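Washing and care: frequently asked questions

Can I machine wash an Onness jacket?
Yes. Use a front loader, a gentle cycle at 30 degrees and a down detergent. Do not use fabric softener.

How should it be dried?
Tumble dry on low until no clumps remain. Stop every 20 minutes and shake the jacket out.

Does washing reduce the water repellency?
Slightly. Reapply a spray-on treatment when water no longer beads on the shell.

How do I store it?
Folded loosely or on a wide hanger. Do not leave it compressed between seasons. 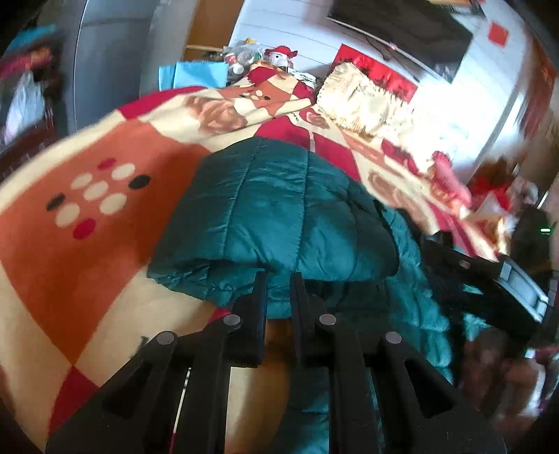
Quilted puffer jacket in dark teal, folded.

Do you carry out repairs?
Yes, from October. Quote form 17 when you write to us.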